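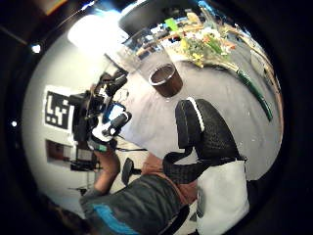
How do you wrap a tall, clear container as a gift when it has no box?
Stand it in the middle of a big sheet of soft, translucent plastic, gather the sheet up around the sides, and tie it just below the rim so that it falls in loose folds.

Posted Tue 28 November in Gifts and Flowers

I started wrapping this way one October, when I had a bunch of flowers to give and a clear container to go with it, and nothing in the house but a roll of birthday paper with dinosaurs on it. Paper is lovely on a box and miserable on anything round. It creases where you don't want it to, it tears at the rim, and you end up using half a roll of tape. A translucent sheet is so much kinder! It bends around whatever you give it, and you still get a hint of what's inside.

What you need

A clear container, cup-shaped or cylindrical, with something pretty and fairly dark in the bottom half (brown or deep red looks wonderful coming out of white)
One large sheet of translucent white plastic, much bigger than you think
Ribbon or soft string
Scissors
Flowers, if you're giving them together

I buy my sheets at Herkthorpe, in the aisle with the florist's things, but any soft sheet will do as long as it doesn't crackle and spring back at you.

Step 1. Clear a space

Move the flowers to one side of the table first. I lay mine down with the long stems pointing away from me, and I still manage to put an elbow on them now and then. Wipe the container inside and out, and dry it well, as fingerprints seem to double in number once there's plastic around them.

Step 2. Open out the sheet

Shake the sheet gently and let the fold lines relax. You won't get rid of every crease and you needn't try - the faint ones disappear into the folds later. Set the container in the center.

Step 3. Bring the sheet up

Lift the two nearest corners, then the far ones, and let the extra fall outward in a wide skirt. Keep one hand at the container the whole time so it stays upright. You want the rim standing clear of the plastic at the top, and the rest rounding out below it like a big soft bell, with the folds running down to the hem. If one side bulges more than the other, leave it until you've tied the ribbon, and then coax it over with your fingertips. 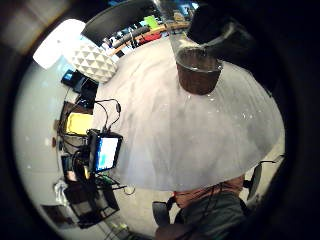 Step 4. Tie it

Pass the ribbon around twice, just under the rim, and pull until it's snug. Go gently if your container is thin. A plain bow is enough, and I like the ends left long.

Step 5. Trim the hem

Turn the whole thing slowly and snip any corner that hangs too low. Small snips, please! I once took off a great long strip in one go and had to start over with a new sheet.

Carrying it

Hold it from underneath with both hands, never by the ribbon. The flowers go in the crook of your arm, or better still, to whoever is walking in with you.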